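Jotgate > Making > Small printed things

December – posted by Penix

So the green blocks are finished, or finished enough that I've stopped fiddling with the files, and I'm so pleased with them that you're getting a whole post about what are basically lumps of plastic.

If you read the last one you'll know I wanted a set of chunky shapes that could live out on a table and be picked up by anybody who walks past. Nothing that snaps together, no magnets, no board with matching holes. Just shapes! I had a bag of wooden ones as a kid and I can still remember how the corners felt, and most of the sets I looked at this fall were either tiny or so thin that they fell over when you breathed on them. I wanted fat ones. I wanted a star you could stand on its feet.

The star was the whole reason for the project and it was also the one that took the longest. My first version had nice sharp points and looked great on the screen. Then I printed it and it was a caltrop. I rounded the points, which helped, and made the whole thing thicker, which helped more, and somewhere along the way it turned from a star shape into a star *block* – a solid, friendly thing with five stubby arms that sits up by itself on two of them. I must have stood it up and knocked it down a hundred times the evening it came off the printer.

The round ones were easy by comparison. A cylinder is a cylinder. I softened the edges a little so they'd match the star, and that was that (I did one with completely square edges and it looked like it belonged to another family).

About the color. I had planned on doing every shape in a different one, the way these sets usually come, and I even had the spools lined up. But I ran the first test pieces in a bright green I had left over from the plant labels, and when I put two of them side by side I just couldn't go back. When everything is the same color you start looking at the outlines, and the differences between the shapes get a lot more interesting. It's a loud green. It's frog green. I love it.

The other thing I decided to leave alone was the surface. You can see the layers if you look closely, all those fine ridges, and I know plenty of people sand them off or brush something over the top. I tried sanding one block and it went dull and a bit chalky, and my fingers missed the ridges right away. They give you something to hold on to. So they're staying, and I've saved myself a lot of dusty afternoons. 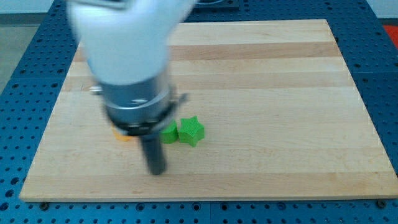 The board deserves a few paragraphs of its own, I think. I'd been putting the blocks down on whatever was nearby, which was usually a pile of mail, and they looked like clutter. Then I slid the big striped board under them and suddenly they looked like something I'd meant to do. It's all pale strips running the long way, some nearly cream and some closer to honey, and there are a few little dark marks in the lighter ones that I've gotten fond of. I found it at the secondhand place in Butavbridge, leaning behind a stack of trays, and I'm fairly sure it had been there for a long time.

I was ready to refinish it. I had the sandpaper out and everything! But once I'd wiped it down there was really nothing to fix. It's smooth and it has no shine to it at all, and that turns out to matter more than I expected, because bright plastic on a glossy surface gives you reflections everywhere and you end up looking at those instead. On this board the green just sits there being green.

It also slows things down in a way I like. On the bare tabletop the round blocks used to roll off in the direction of the floor. They still roll on the board, but there's enough of it that you usually catch them first. I thought about adding a lip along the edge and then decided I didn't want to drill into it.

A few practical notes for anyone who wants to make a set like this, and I hope some of you do:

Print the star lying flat. I tried it standing up and the undersides of the arms came out stringy, and I spent longer picking at them than I had spent on the drawing.

Make one and carry it in your pocket for a day before you commit to the rest. I changed the size of everything after doing this. What looks big on a screen can feel mean in the hand, and the other way around.

Go thick. Thicker than that. My rule now is that if a block won't stand up on the first try, it needs more depth.

Don't bother with solid infill. My first cylinder was solid and it used a silly amount of filament, and the lighter ones are just as nice to hold. The whole batch came to 951 grams, including the failures, and the failures were most of the first weekend.

Let them cool all the way before you pull them off the plate. I know. I know! I still didn't wait with the third star, and it has a slightly banana-shaped back to this day.

The full set is going to be 18 pieces when I'm done. I have a crescent drawn up that I can't get right, it keeps wanting to be a croissant, and there's a heart that I'm on the fence about. I'd like a plain cube in there too. I keep putting it off for fancier shapes, but every time I sit down to arrange things I reach for a cube and there isn't one.

As for storage, I had a whole plan involving a lidded tin from the Czerwiński bakery, the large one the holiday cookies come in, and the blocks do fit in it very nicely. They also make an incredible racket. I've lined the bottom with a scrap of felt and that takes care of the worst of it, though the lid still rattles if you walk with any kind of bounce. Mostly they stay out anyway. I like passing them in the morning with my coffee and moving one.

Next up is probably the crescent again, with a flatter inside curve this time, and after that I want to try the same star at half the size – same proportions, same green – to see if it still stands up. If the spool lasts, that is. I weighed what's left last night and it's going to be close, so there may be a slightly different green coming, and I'm already bracing myself for that.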